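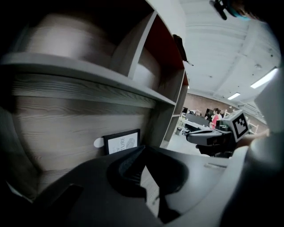
Marker cube pose jumps when two grippers are close together

Posted by claeys_user on 10/21/19

We record demonstrations at a set of cubby shelves with two hand-held grippers, each with a marker cube on top. Every gripper camera also sees the other gripper's cube, and I use that to get the relative pose between the two. The tracking runs in Drultik.

Most of the time it is fine. When a cube turns so that one face is nearly square to the camera, the pose flips to a mirrored tilt for a few frames and then comes back. In a log of 369 frames I lost 40 this way. The lens is very wide and shelf edges come out as curves. I calibrated it in May with the normal pinhole model. Is this a calibration problem or a solver problem?

nera_tools

Probably both, but fix the calibration first. A pinhole model with a few distortion terms will not hold near the border of a lens that wide. Use the fisheye model and make sure the board reaches the corners in your calibration shots. I would take 100 shots and throw out the blurred ones.

Then look at the solver. A single flat square gives two possible poses that fit almost equally well, and noise decides which one wins. 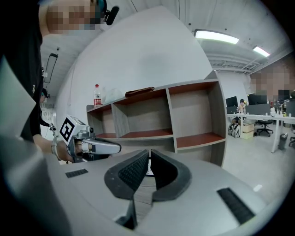

If two faces of the cube are detected, solve for all eight corners together using the known cube geometry, and the second pose mostly goes away. When only one face is detected, keep both candidates and pick the one closer to the pose predicted from the last good frame. Don't average them — you get a pose that matches neither.

Also check that your marker IDs are different on each cube. We once printed the same sheet twice in Vatstead and spent days on it.

mk_shelf

Just use a low pass filter. Worked for me.

nera_tools

A filter will smear the flip over more frames. Reject the bad frames first, then smooth. If the gap is over 300 ms I would cut the episode there and not interpolate.

claeys_user

Thanks. Fisheye calibration is done and the corners look much better. The IDs were already different. I will try the joint solve next and post the new log.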